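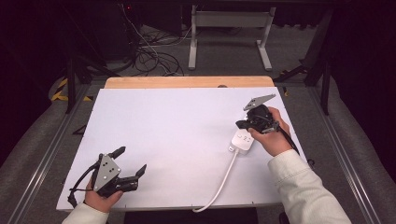 I've been selling the Ilel board for 2 years now, and it's still the thing I'd grab first if I had to set up a work table from scratch! You lay it right over the table you already have. It's big enough to cover most of the top, with just a strip of the wood showing along the back, and there's plenty of room for a power strip and whatever you're working on.

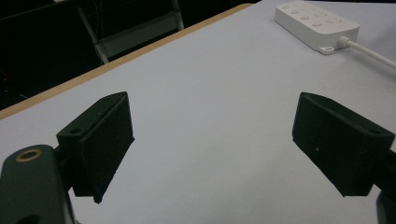
People write to me about the color more than anything (Soledad Quintero ordered hers twice to be sure). We only do the one, a plain pale finish. Small black parts show up really well against it - great if you drop screws as often as I do. Wipe it with a damp cloth and a little dish soap, and please skip the scouring pads.

The price is 400, and shipping adds 20. Orders in by Friday noon go out the same day,

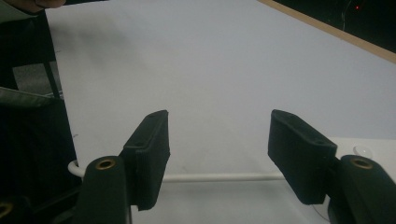 and you get 15 days to send it back if it doesn't fit your table. Measure first, though - it's a pain to repack! Questions go to Mogens Eyvindsson at the Vestergaard shop.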